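Teevorrat: Box mit Deckel oder Originalverpackung?

barajas_w
Beiträge: 302
Mai 2019
Hallo zusammen, wie lagert ihr losen Grüntee über mehrere Monate? Meiner schmeckt nach acht Wochen nur noch nach Heu. Die Küche liegt nach Süden, im Schrank wird es im Sommer warm. Ich räume gerade um und will alles in Kunststoffboxen mit Deckel packen. 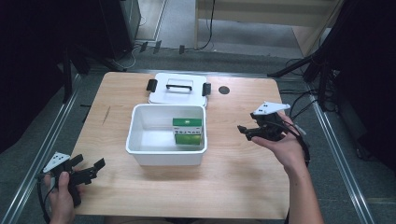
Gekauft wird bei mir immer in Beuteln zu 100 Gramm, davon habe ich meistens vier oder fünf offen.

Flunex
Fünf offene Beutel sind das Problem. Einen aufmachen, austrinken, dann den nächsten. Bei mir hält Sencha so bis Januar.

mokoena_tee
Sehe ich anders. Kunststoff nimmt Gerüche an und gibt sie wieder ab. Ich nehme nur Blechdosen mit Innendeckel.

Flunex
Wenn der Tee im verschlossenen Beutel bleibt, ist die Box drumherum egal – das habe ich zwei Jahre so gemacht.

E. Chávez
Wichtiger ist die Temperatur. Unter 20 Grad und dunkel, also Keller oder Flur. Kühlschrank nur ungeöffnet.

barajas_w
Keller ist leider feucht. Dann wird es der Flur, Dosen schaue ich mir an.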